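Losivico two-arm folding kit: is it time to fire yourself from laundry duty?

February 2018

I have wanted a machine to do my laundry since I was old enough to be told to do it, so when Angelica Marquez offered me a long loan of the Losivico kit her shop had bought (she runs the towel and uniform side at Castillo, the gym chain near me) I said yes before she finished the sentence.

What you get is two small arms, a bench to bolt them to, a power box and the Silo software, which runs on an ordinary desktop PC. Price as tested was $1,098 for the arms alone. The bench is extra, and I think that's cheeky. Setup took me most of a Saturday, mostly the cables, and the manual skips a step on page 17 where you're supposed to home both arms before you tighten anything. I tightened everything. Then I loosened everything.

Okay, the folding! Flat square things are its happy place. Give it a plain cloth, spread out more or less straight, and it'll get a decent fold most of the time. Over three weeks I logged 304 tries and it gave me 54 folds I'd put in a drawer without touching up. I know how that sounds, but nearly all of the good ones came in the last week, after I'd redone the training runs and stopped feeding it my husband's T-shirts. Shirts are a disaster. Sleeves go wherever they like and the arms just keep politely folding the wrong thing.

Speed is the other problem. I can do a whole basket during one sitcom, and this thing needs the sitcom for a few washcloths. Picking one piece out of a heap is hard for it too, it'll grab two layers and carry on like it meant to.

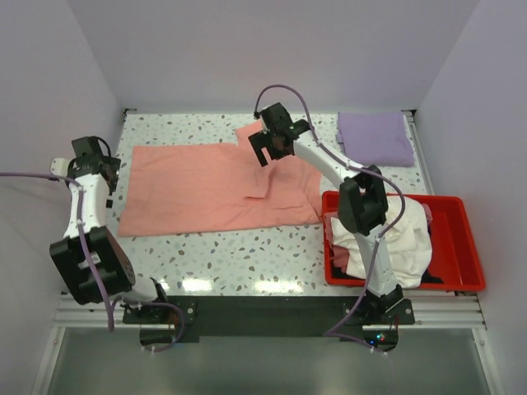

Teun Dierckx over at the Prudow forum told me to slow the grippers down by half for the first corner and then let them speed up, and that helped more than any of the official updates. Try that before you give up on yours. Also keep your lights off to one side if you can, mine got noticeably worse results under the bright ceiling ones.

So can a machine do the laundry yet? Mine can do a bit of it, slowly, if I sort first and stay close. Angelica wants it for gym towels, all one size, running overnight, and for that I'd say maybe by November if the software keeps moving. For a family of four with fitted sheets, no. I'd still give it three stars out of five, and I'm keeping it until she asks for it back.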